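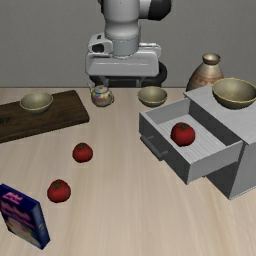
How often does a robot's gripper need looking after? Once every 600 hours of running is the usual rule at Mutance, with a quick wipe and a check of the fingers at the start of each shift.

The rule sounds dull until you watch it being followed. Mutance runs its kitchen cell in a low brick building in Nirnolberg, and every job the arm does there is tried out first in a simulator, a virtual copy of the cell where tomatoes roll, drawers stick and the crockery never breaks. It's a lovely way to work! A setting can be changed over coffee and run 1017 times before lunch, and no one has to sweep up.

The copy is only as good as its match with the real thing, though, and that's where the care comes in. The real fingers wear. Their pads lose grip, the gap between them drifts by a hair, and an arm that could pick up a tomato all day in the simulator starts to bruise them on the bench.

So the service begins with the hand. The arm is parked, the power goes off and the lock goes on the switch. Off come the two fingers, four small screws each, and the pads are peeled away and the metal underneath cleaned with a dry cloth. New pads come from Hundico in packs of 56. They go on by thumb, slowly, working from the tip towards the hand so that no air gets trapped.

Then the measuring, my favourite part. A steel block made by Schnyder goes between the fingers, the gripper closes on it, and the reading is typed straight into the simulator. Suddenly the copy and the machine agree again, and you can feel the whole room cheer up.

Drawers get the same treatment. A spring gauge hooks over the handle, someone pulls, and the drag goes into the model too. The old drawer had done over 2748 openings when its runners were changed in August, and the new ones slid so freely that the arm's pulling force had to be turned down twice.

Last comes the wrist. It is turned by hand through its full travel, with one ear close to the joint, before the lock comes off the switch.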